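Simulated kitchen results point to camera placement as weak spot in two-arm training

Stukinura has published results from a study of how kitchen manipulation policies trained in simulation respond to small changes in camera mounting. The work was carried out with the Arrieta laboratory and covers a set of tasks at a virtual counter, including positioning a gripper beside produce and passing a knife over a sink. The lead author is Hervé Picard.

Wrist views rendered in the simulated kitchen:

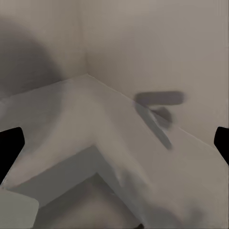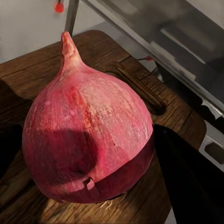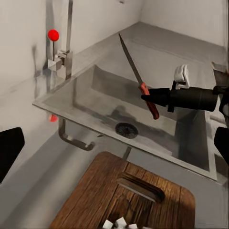 The study used a control policy that receives wrist images and joint positions and returns a short sequence of motion commands. Each arm has its own camera stream. The two streams are encoded separately and combined before the commands are computed, so an error in one view can affect the motion of both arms.

In most simulated training sets the wrist camera is fixed in its nominal position for every episode. On a physical arm the mount is seldom that exact. Brackets flex under load and are removed for cleaning, and a replacement may be seated at a slightly different angle. Picard and his co-authors measured the cost of this difference by rotating the virtual camera a small amount at evaluation time while leaving everything else in the simulation unchanged.

With the camera in its nominal position, the baseline policy completed 74 percent of trials. A rotation of 2 degrees reduced the figure noticeably on tasks that involve both arms. At 6 degrees the baseline seldom completed a knife transfer, although it could still bring a gripper to a large object on the counter. Each condition was run for 200 trials with object positions drawn at random.

The authors attribute the drop to the way the baseline uses its own fingers as a reference. During training the fingertips fall on nearly the same pixels in every image, and the policy learns to judge distance from the gap between those pixels and the target. When the camera rotates, the fingertips shift and the estimate is wrong by a similar amount on every step. The policy does not correct for the error, and the arm settles to one side of the target.

The proposed method changes two things in the training procedure. The camera pose is drawn again at the start of each episode from a narrow range centered on the nominal position. A second output is also added to the network, which must predict the current camera pose from the image and the joint readings. The prediction is used only during training and is dropped when the policy is run, so there is no added cost at execution.

Policies trained this way held their completion rate at 2 degrees and lost a small part of it at 6 degrees. Performance with the camera in its nominal position was slightly below the baseline. Random poses without the second output gave an intermediate result. The second output without random poses gave no improvement, which the authors say is expected, as there is then nothing for it to predict.

Lighting and surface textures were also varied in a separate test. These had less effect than the camera rotation, with one exception. When the counter and walls were rendered in closely matched pale tones, both policies made more errors in judging the height of the counter edge. Picard describes this as a problem of contrast that the new method was not intended to address.

"A pose error is easy to produce and hard to notice from the training curves," Picard said. "The loss looks the same. It shows up when the second arm has to meet the first one at a point in space."

Kittipong Thaweesak, who works on calibration at Jurkulthorpe and did not take part in the study, said the measurements were useful but should be repeated on hardware. He noted that a real mount can move during a task as well as between tasks, and that the simulation holds the camera rigid within each episode. He also questioned the range of poses used in training. "If the range is set too wide, the policy becomes cautious and slow near contact," he said. "The paper reports completion only. I would want to see the time per trial."

The authors acknowledge both limits. They also state that the knife tasks were scored by the final position of the handle relative to the receiving gripper, with no penalty for the path taken by the blade. A stricter score that includes blade clearance is being prepared.

Training was done on the Stullard simulator, in which rigid contact is modeled directly and soft contact is approximated. Produce was treated as rigid throughout. Tasks that require cutting or peeling were left out of the comparison for that reason.

Hardware trials are planned at the Arrieta laboratory, starting in December with a single arm and a fixed set of camera brackets machined at known angles. Two-arm trials will follow once the single-arm results have been checked against simulation. The evaluation scripts and the list of camera poses will be released with the final version of the paper.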